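The Hand That Learns

The work was simple, the man from Gendoter told me. I must hold the tool by its handle, bring the two fingers close to a thing, take the thing, put it in another place, and let it go. Then I must do it again. The machine would see everything through the small camera above the fingers, and later, when there were enough hours, a robot in another city would do the same with its own arm.

"You do not need to do it well," he said. "You need to do it the way you do it."

I had been 31 years in the kitchen of the hotel in Drevby before it closed, and it was a long time since somebody asked me to do a thing the way I do it. In the hotel there was always a chef, and the chef always had his own way. I signed the paper.

They paid by the episode. An episode was one task from the beginning to the end, for example a cup from the counter into the sink. If I dropped the cup I must press the red button and the episode was lost. If I did not drop it I pressed the green one. I did it in a rented apartment on the second floor, above a shop that sold paint. The apartment had a kitchen with a counter of pale wood and a round steel sink, and no one had ever lived there, I think. In the drawers there were only the things from the task list. Two spoons, a cup, a sponge, a small blue bowl, a lemon made of plastic.

On the first day I was terrible. The tool was heavy in the front and my wrist did not want to obey. The fingers closed in parallel, like a drawer, and I wanted them to close like fingers. I pressed the red button so many times that the man from Gendoter telephoned to ask if the button was broken.

On the second day I stopped looking at the tool and looked only at the cup. It went better then. It was the same when I learned to carry plates, many years ago. If you look at the plates, they fall.

After one week I began to talk to it. I knew very well that the tool had no ears, they had told me that it did not record sound, and maybe for this reason it was easy. "Now we go a little lower," I said. "Now we wait, the cup is not ready." I explained why I took the bowl from the side and why I turned the sponge before I put it down. My mother taught me in the same way, with her hands on top of my hands and her voice going on behind my ear. I do not remember one word that she said. I remember only how low the knife should be.

The robot was called Caruso. I learned this from a message that came by mistake, or maybe not by mistake. It said that Caruso had tried the sink task in the night, with my episodes, and had put the cup in the sink 7 times. It did not say how many times it had tried. I read the message twice and then I made coffee, in my own kitchen, and I noticed how I put my own cup in my own sink. There was a small stop before the rim. I had never known that I made this stop.
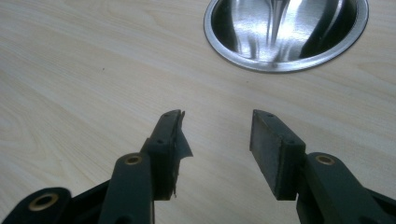
The counter and the sink, with the fingers open. The left pad had already begun to peel.

The pad was my fault. The rubbery skin on the left finger had torn, and a thin piece of it hung on the inner side and curled away from the block. The right one was still good. I should have reported it, this was in the rules. A damaged tool must be put in its case and sent to Flaltum, where they repaired them, and I would get another one by the post.

I did not report it. I told myself that it was a small tear and the spoons did not care. But the true reason was different. This tool knew my hand now, or my hand knew the tool, I cannot say it better. When I closed it, I could feel in the handle if the cup was held or only touched. I did not want to begin again with a stranger.

So I changed the way I did it. I leaned everything a little to the right, where the pad was whole. I came to the cup from a different angle, and I closed more slowly, and just before I lifted I made a small push, to be sure. The green button, the green button, the green button. I was proud. I was at episode 489 when the telephone rang.

It was a woman this time, from the group that looked after Caruso. She was very polite. She asked if I had changed something.

"Why?" I said.

"It leans," she said. "Since the last update. It goes to the cup from the right side, and it waits, and then it pushes a little before it lifts. Both its pads are new. We checked everything in the arm and we found no fault."

I did not answer at once. I looked at the tool, which was lying on the counter with its fingers open toward the sink. I thought about the chef at the hotel, the second one, the one with the bad knee. All the young cooks who learned from him stood with the weight on the left leg. They stood like this for years, also after he was gone, and their knees were healthy.

"The pad is torn," I said. "On the left. I should have told you."

"Ah," she said. I heard that she was writing. "For how long?"

"For 23 days."

I waited for her to say that the episodes were lost and that I must give back the money. I had already counted in my head what it would be. But she was still writing, and then she asked me something that was not in the rules.

"Does it work?" she asked. "With the torn pad, when you do it like this. Do you drop the cup?"

"No," I said. "Almost never."

"Neither does he," she said. It was the first time I heard one of them say he.

The new tool came from Flaltum in a gray case, with a letter that told me to send the old one back in the same box. Both pads were perfect. I held it above the counter and closed the fingers on nothing, two times, three times. The handle was stiff and it told me nothing.

"Good morning," I said to it. "This is a cup."

I brought it down from the right side, a little slowly – and there I stopped, and moved my wrist back to the middle, and began again.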